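Preguntas frecuentes sobre la recogida de ejemplos de cocina

Desde que abrimos la convocatoria nos escribís mucho (¡y qué alegría!), así que hemos juntado en una sola página las preguntas que más se repiten. Si es vuestra primera visita, os recomendamos leerla entera con un café al lado, porque unas respuestas se apoyan en otras. Si ya habéis grabado con nosotros, lo más probable es que busquéis lo de los líquidos, que está hacia la mitad.

Última revisión: 27 de mayo de 2019 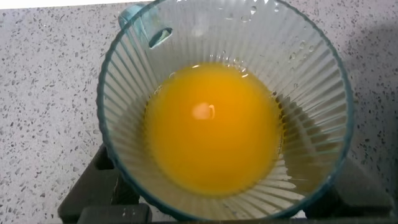

Grupo de Manipulación Doméstica · Laboratorio Jasetix

¿Qué estáis recogiendo exactamente?

Ejemplos de tareas de cocina hechas con un brazo robótico que maneja una persona. Cada ejemplo (nosotros decimos «episodio», ya os acostumbraréis) guarda lo que ven las cámaras, la posición de las articulaciones, la apertura de la pinza y una frase que cuenta qué se pretendía hacer. Con todo eso entrenamos un modelo al que llamamos Jadon, que aprende imitando. En esta temporada nos hemos centrado en verter líquidos, que parece la cosa más sencilla del mundo hasta que una intenta explicárselo a una máquina.

¿Por qué verter, con la de tareas que hay?

Nos lo preguntan hasta en casa. Un bloque de madera tiene la misma forma cuando lo coges y cuando lo dejas, y el modelo lo agradece muchísimo. Un líquido cambia de forma todo el rato, se queda pegado a las paredes, salpica, llega a borbotones si inclinas demasiado deprisa. Además hay que decidir cuándo parar, y esa decisión las personas la tomamos sin darnos cuenta. Nos interesa justo ese momento: la muñeca que empieza a volver antes de que el chorro se corte.

¿Cuántos episodios necesitáis?

Una tanda completa son 360. Los repartimos en sesiones, y en cada sesión se graban hasta 32, con sus pausas. No hace falta llegar al máximo, de verdad. Preferimos veinte episodios tranquilos a una sesión entera hecha con la mano cansada, porque el cansancio se nota en las trayectorias y luego el modelo también lo aprende, el pobre.

¿Tengo que saber programar?

No, en absoluto. La parte del ordenador la lleva siempre alguien del grupo. Vosotros manejáis el mando, que se aprende en un rato, y antes de grabar nada hay una práctica en seco con los recipientes vacíos. Tenemos gente que viene de la hostelería y vierte de maravilla desde el primer día, y gente de ingeniería que tarda bastante más (sin señalar a nadie).

¿Qué líquido se usa?

Agua con colorante alimentario, en tonos amarillos y anaranjados. Empezamos con agua sola y las cámaras apenas la distinguían; los reflejos de un recipiente transparente se confundían con la superficie. El color ayuda a las cámaras y también a quien revisa después. Si tenéis alguna alergia o sensibilidad a los colorantes, avisadnos al inscribiros y os buscamos otra tarea.

¿Puede un episodio llevar más de un recipiente de destino?

Sí, y nos viene muy bien. En las tandas de ahora trabajamos con un cuenco azul verdoso de forma cuadrada y otro rosa, redondo, y la instrucción dice a cuál va el líquido. Si los dos estuvieran siempre vacíos al empezar, el modelo acabaría creyendo que un cuenco con algo dentro ya está terminado. Por eso variamos el estado inicial, y también cuál de los dos toca. Leed la instrucción en voz alta antes de arrancar; es una costumbre que nos dejó Wahyudi Sembiring y que ha ahorrado muchas repeticiones.

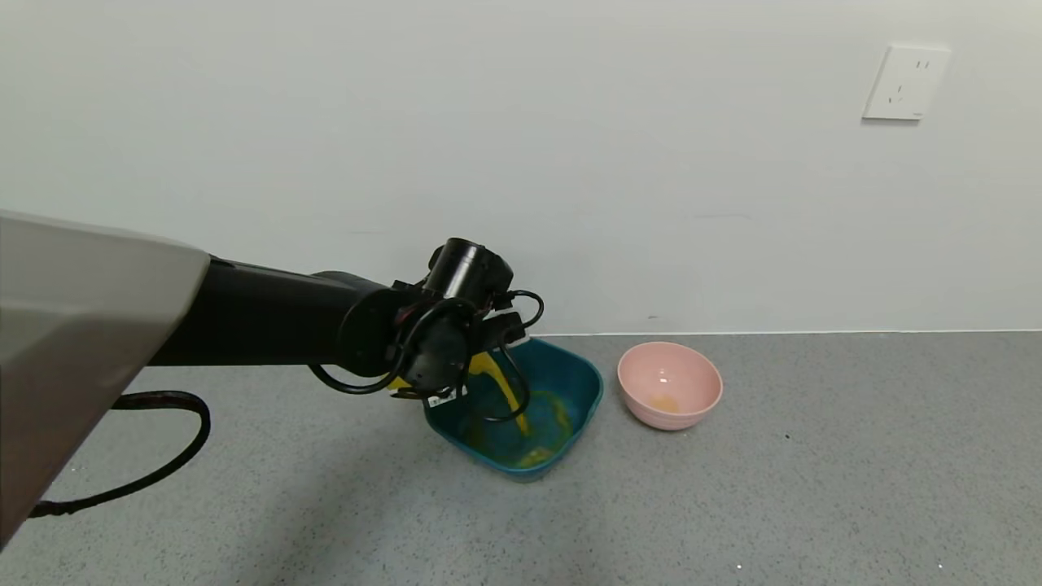
¿Qué pasa si se derrama?

Que se limpia con un paño y seguimos, no os apuréis. Eso sí, hay que hacer las cosas en orden. Primero se levanta el recipiente y se deja de verter, después se marca el episodio con la tecla de incidencia y solo entonces se acerca alguien a secar. No borréis el episodio, por favor. Los derrames nos sirven para otra parte del proyecto, Anghel, que intenta reconocer cuándo algo va mal, y durante mucho tiempo anduvimos escasísimos de ejemplos malos porque todo el mundo los eliminaba por vergüenza.

Si el líquido llega a los cables o al brazo, la cosa cambia: se pulsa la parada de emergencia y se llama a Slamet Rahman, que atiende el laboratorio durante todas las sesiones.

¿Importa mucho dónde se colocan las cosas?

Importa, pero al revés de lo que se suele pensar. Mucha gente, con la mejor intención, vuelve a poner los cuencos siempre en el mismo sitio, y así lo que aprende el modelo es el sitio. Movedlos un poco entre episodio y episodio, acercadlos, separadlos, giradlos. La única condición es que el brazo llegue con comodidad y que los cables tengan holgura para acompañar el giro de la muñeca.

Otra cosa que se pregunta menos y nos preocupa más es lo que queda tapado. Desde la cámara de la cabeza, la propia pinza esconde con frecuencia el recipiente del que se va a verter, y quien maneja tiende a estirar el cuello como si eso sirviera de algo (lo hacemos todos). Cuando ocurra, mirad la vista de la cámara de muñeca, que va en la segunda pantalla.
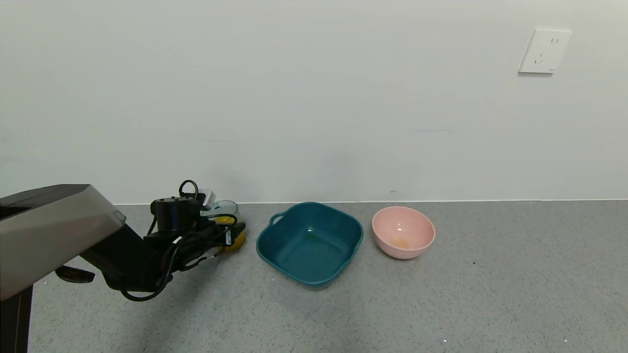
Con unas cuantas sesiones se coge el hábito de alternar las dos vistas y ya ni se piensa en ello. Lo que os pedimos es que no cambiéis de sitio las cámaras para ver mejor. Están calibradas, y si una se mueve hay que repetir la calibración y, a veces, desechar lo grabado. Si notáis que una ha quedado torcida, decidlo en el momento, aunque creáis que es una tontería.

¿Quién revisa lo que grabamos?

Cada episodio lo miran dos personas por separado. Yanti Hutapea coordina la revisión y Faizal Hartono se ocupa de las frases, que dan más guerra de lo que parece: «echa un poco en el cuenco rosa» y «llena el cuenco rosa» son tareas distintas, y hay que comprobar que lo hecho corresponde a lo pedido. Si las dos personas no coinciden, el episodio queda en espera y se comenta en grupo.

¿Me vais a corregir?

Con cariño, sí. Al acabar la sesión recibiréis una hojita con lo que ha ido bien y alguna sugerencia. La más frecuente es ir más despacio al principio del vertido. La segunda, soltar el recipiente cuando ya está apoyado del todo y no un pelín antes.

¿Dónde se guardan los datos y quién los usa?

En nuestro propio servidor, Ivau, con acceso para los miembros del grupo. Las cámaras apuntan a la zona de trabajo, pero si se cuela una cara o una voz en la grabación, la quitamos antes de archivarla. Podéis pedir que se retiren vuestros episodios cuando queráis, sin dar explicaciones, escribiendo a Yanti Sembiring.

¿Se compensa el tiempo?

Sí, con un vale de comedor por sesión, y cuenta aunque la sesión se interrumpa por un problema nuestro.

¿Habrá más tareas después de esta?

Queremos empezar en septiembre con líquidos más espesos, yogur y salsas, para los que seguramente habrá que cambiar los recipientes y el protocolo de limpieza. Quien haya participado en las tandas de vertido tendrá preferencia para elegir turno. Todavía no hemos abierto las inscripciones, pero si nos dejáis vuestro nombre en el laboratorio os escribimos en cuanto tengamos el calendario.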